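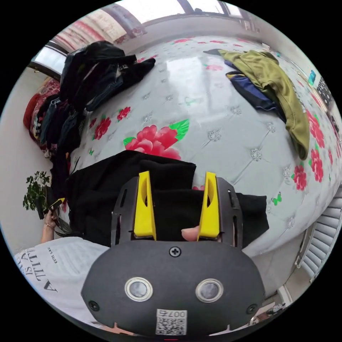

3 min read

Cameron Mudgway
21st June

Okay, a thread on moving my grandmother's recipes out of the shoebox and into something my cousins can use. I've been promising this since the reunion in Bredville and I finally have an evening to myself, so get comfortable.

First, some background for those of you who didn't grow up at her table. Grandma kept everything on index cards, and when she ran out of index cards she used whatever was near the phone. Envelopes, the backs of church bulletins, one paper placemat from a diner that closed before I was born. I love every scrap of it.

The trouble is that she wrote for herself. A whole card will say "butter, the usual, bake until Frank gets home." Frank was my grandfather and he got home at a quarter past five, but I still don't know when she put the thing in the oven!

I started by sorting. I did it on the bed on a Sunday afternoon, with the flowered bedspread for a tablecloth and the laundry shoved over to one side, and I went by season before anything else. She cooked by season, so it felt right, and it also meant I could stop at the end of summer and have dinner.

Then the copying. I typed each card exactly as she wrote it, spelling and all, and put my guesses in brackets underneath. Please do it this way if you're doing your own family's. My first try I "fixed" as I went along, and by the second evening I couldn't tell her words from mine and had to start over.

For the handwriting I couldn't read, I called my aunt. She'd look at a photo of the card on her phone and say "oh, that's nutmeg" in half a second, and then I'd get the story of the Christmas with the nutmeg, and there went the hour. I wouldn't trade those calls for anything.

Some of you asked about the Figueiredo cake. Yes, it's in there. Mrs. Figueiredo lived across the street and she and Grandma traded recipes over the fence for 40 years, and I'm fairly sure the orange cake we all call Grandma's was hers the whole time. I put her name on it. It seemed only fair, and I hope one of her kids sees this someday.

Testing has been the slow part. There are roughly 100 cards and I've cooked my way through the soups and most of the breads. The potato rolls took me three tries. The card says "warm milk" and I was scalding the poor yeast - when I let the milk cool until I could hold a finger in it comfortably, up they came, and my kitchen smelled like her house.

The pickles I'm leaving alone for now. Her instructions are to set the jars on the porch and say a prayer, and I'd feel better checking a current canning guide before I hand that to a cousin with small children.

As for the printing, I'm going with a plain spiral binding so it lies flat on the counter. I thought about a nice hardcover for a while, I really did, but a cookbook that won't stay open is a misery when your hands are covered in dough. Wide margins too, so everybody can write in theirs. She certainly would have.

The cards themselves are going into plastic sleeves in a binder, two to a page, and the binder goes to my aunt. If you have any of Grandma's recipes tucked away in a drawer (I know at least one of you has the plum dumplings, and you know who you are), send me a picture of the front and the back. She often finished on the back.

More when I get to the pies. There are a lot of pies.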